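Friday, February 1, 2019
By the Merkance Local Desk
Reading time: 2 min

Old office computers get a second life in Sadholm

The repair workshop in Sadholm has started to work on a large delivery of used desktop computers. The machines come from the company Girnier, which closed its office on the harbor side in November and gave away 114 towers in place of sending them to scrap.

The workshop expects that 80 of them can be made ready for use again. The others will be opened for parts: memory, drives, power supplies and cables. Processors are taken out first and kept in small labeled trays, as the sockets are easy to damage when many people work at one table.

The first 60 computers are promised to the evening school, where the computer room was last renewed many years ago. Families who want one at home can write their name on a list at the library desk. The price is 40 dollars, and keyboard and mouse are included. Screens are not part of the offer. 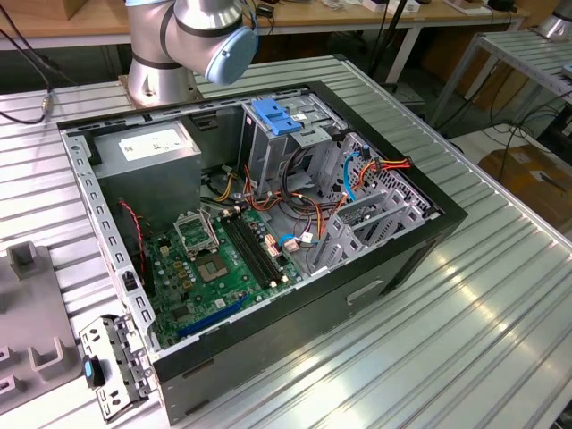 SADHOLM, February. With the side panel off and the case lying flat on the bench, the processor socket and both memory slots are easy to reach. The socket on this board is empty and its bracket is up. The wires between power supply and board are still in the case.

The workshop is open for visitors on weekday afternoons. It also accepts old cables and working hard drives, but no printers. The evening school hopes to open its new room before the spring term begins.

Contact the desk | © 2019 Merkance | Back to top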